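October, 7:40 a.m.

Second pass on the desk room at Arkoncombe. The first pass ended with everything loose pushed to the far end of the table, so I started from that state and worked back toward the door.

Measured before moving anything. Desk depth 636 mm, front edge to rear edge, taken at the middle. The drawing from Srivastava gives a round 650 and has done so for as long as I have had the drawing. Corrected it in pencil on my copy. The difference matters for the monitor foot, which I had planned to push back until the rear lip sat flush. With the shallower top it overhangs, and the foot rocks when someone leans on the front edge. Left it forward by two fingers and will look again when the keyboard has a settled position.

Keyboard: cleaned with a brush, then a damp cloth, then a dry one. Crumbs under the space bar and along the bottom row, nothing elsewhere. I did not pull the caps. The last time I pulled the caps on this model one of the stabilizer wires came back bent and I typed around it until spring.

Mouse: feet worn on the left side. New feet are in the drawer marked Tetar, which contains no Tetar parts and has contained none for as long as I have used it. Relabeling the drawer is on the list. I did not relabel the drawer.

8:30. Cables. Pulled every one out to full length on the floor before deciding anything. The monitor lead is 2000 mm and needs less than half of that. Coiled the surplus flat, two ties, neither one tight. One black lead had no visible purpose at either end. Traced it by hand under the table, found it doubled back to its own strip, unplugged it and waited ten minutes. No complaints, no lights out. It is now in the box with a paper flag saying "ask."

The white lead on the desk side is a different matter. It wants to fall behind the left corner every time the desk is bumped. A clip would hold it. I have clips, all of them sized for something thicker. Wound a strip of felt around the lead at the clip point to make up the diameter. Works for now. Felt is dusty and I expect to be doing this again before the end of the year.

9:15. Glare. This has been the standing complaint in here. The glass partition throws the ceiling lights back at whoever sits facing it, and on a dark screen the reflection is brighter than anything you are trying to read. Put the meter flat on the white surface with the blinds shut and the lights on: 1077 lux, higher than I would have guessed. Then held the meter vertical, facing out from the screen. The number drops a lot but the bright patch stays a bright patch, and the eye goes to it regardless.

Tried the blinds at three angles:

Slats fully closed, convex side out. Best for the screen. The room feels smaller.
Slats at the middle position. Stripes on the table, worst of the lot.
Slats tipped up. Light goes to the ceiling and comes back diffuse. Acceptable in the morning. I have not tested it late in the day.

Left them closed. The cord on the right-hand blind slips its lock if you let go early, so the trick is to pull across, hold, then release slowly. I wrote this on a card last winter and the card is gone. The Farau instructions say the lock can be tightened with a quarter turn, and do not say of what.

10:00. Chairs. Three in for inspection. Armrests are the problem again - the rear pair of screws works loose and the pad creeps outward until it catches under the table edge. Tightened all of them, then marked each screw head and the plate with a line of white paint pen, so that next time I can see at a glance which ones have moved. One caster picks up thread. Cut the thread out with a scalpel blade, spun it, heard a click once per turn, decided the click was not new.

Table height is fixed, so the armrests have to go lower than most people set them. If the arms are at the second notch they clear. At the third they strike. Someone always sets them at the third.

10:50. Loose objects. My rule from the first pass was that anything without a job on the table leaves the table. This did not survive contact with the people who use the table. Phones go down flat next to the monitor. Drinks arrive. I do not object to drinks, only to drinks standing on the same side as the power leads, and so I have proposed a side: left for liquids, right for anything with a plug. Proposed verbally. I will see how far that gets.

The yellow thing has now been moved by me four times and returned by persons unknown each time. It has a job, apparently, or an owner. It stays.

Keep-pile, for the record: keyboard, mouse, monitor, the small round black object by the rear edge, the white block next to it. Leave-pile: dry pens, an empty tape core, the backing sheet from a set of stickers, two mugs, a calendar for a year that is over.

11:30. The printed cardboard piece. I thought this was packing waste and had it in the leave-pile for most of the morning. It is a cutout with a cartoon-like picture on it, yellow and orange for the most part, some blue and brown. The wavy outline means it does not stack with anything and it slides off the shelf if it is stood on edge. Flat on the desk is the only stable position I found. It covers a good share of the working area in front of the keyboard. Storage candidates: behind the monitor (too wide at one end), inside the flat drawer (drawer full), upright between two binders in the cabinet tagged 3037. The binders would do it, I think, if the cabinet were closer. Left it on the desk for the day.

1:20 p.m. Ate. Looked at the pipes along the top of the wall. They have a line of dust on the upper side that you only see from the second step of the ladder. Did the stretch nearest the door and stopped there. The paint is sound. One bracket has a gap behind it wide enough for a fingernail, which I noted last time in the same words.

2:10 p.m. State of the room with people back in it. The table got its two bottles within the hour, both orange, and a small dark cup. The cable over the edge is the one I had not clipped. The desk held up better: keyboard slightly angled, mouse parked to the upper left of it.

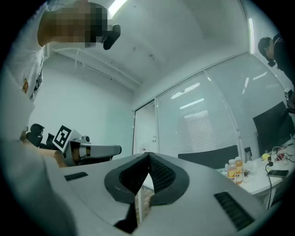
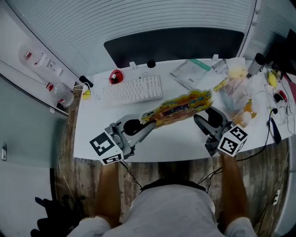

Hok-lam Wu read this over and wrote underneath: Your liquids side is wrong for the table. The strip is mounted under the left end, I can feel it with my knee, so a spill there goes straight down onto it. Swap the sides or move the strip. For the cutout, try the gap between the cabinet and the wall, it is narrow and dry and I kept a drawing board in there for a year without it bending. The flagged lead in the box is the spare for the label printer. Please don't throw it out. The blind lock takes the quarter turn on the brass screw inside the head rail, left side, and you need to take the end cap off first.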